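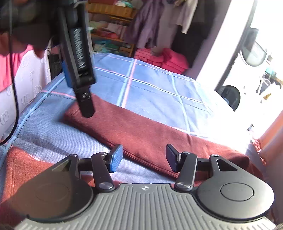 How many times do you have to show a robot how to fold a blanket before it gets the idea?

At the place I visited, the going number is 200 good tries for one task in one room, and then you move to another room and start over.

I got that number from Orsolya Szűcs, who runs the home tasks group at Mokusik, and she said it the way my dentist says "two fillings." I had shown up on a Friday with a notebook and a big opinion of my own housekeeping. I make my bed every day! I figured I'd be a natural.

There are two ways to teach, and I got to try both. The first one is remote control. You sit in a chair with a pair of small arms in front of you, and whatever you do with those, the big arms across the room do too, a hair later. It's that hair that gets you. I reached for the corner of a towel, saw nothing happen, reached farther, and then the robot did all of it at once and shoved the towel onto the floor. Ottar Nyberg, my very patient coach, told me to slow down. Then he told me again. By the end of the hour I was moving like someone carrying soup up a staircase, and I had folded one towel (in thirds, badly, but it counted).

The second way is by hand, and I liked it so much better. You hold the gripper itself and just do the chore with it, no robot anywhere near you, while a camera on the tool keeps track of what the fingers are up to. The robot learns from the recordings later. This is how they get into real bedrooms, with real checked sheets and shelves full of somebody's folded clothes, without hauling a heavy machine up the stairs. Szűcs calls it "borrowing the house for an afternoon."

Cloth is the hard part. A mug stays a mug wherever you set it down, but a blanket is a different shape every time you let go of it. With your own hands you feel the edge slide between your fingers and you know if you've got one layer or two. With two stiff fingertips you feel next to nothing, so you learn to look instead. I pinched up blanket and sheet together over and over. Nyberg does a little drag toward himself before he lifts, just enough to see whether the layer underneath moves, and I stole that from him right away. My numbers got better on the spot.

And yes, they keep numbers. My afternoon came to 20 tries, of which 8 were good enough to keep. The group's best day, with everyone taking turns, was 710 kept, and there's a paper sign about it taped over the coffee maker.

I asked what happens to the bad ones. Some get tossed, but the ones where you mess up and then fix it are worth a lot, Szűcs told me, and she'd like people to stop throwing them out to look good. A robot that has only watched perfect folding has no clue what to do with a corner that flops back. So there I was, the worst folder in the building, suddenly feeling pretty useful.

My wrist was sore until Sunday. I still make my bed every day, only now I do the little drag first, and my husband wants to know what on earth I'm doing to the blanket.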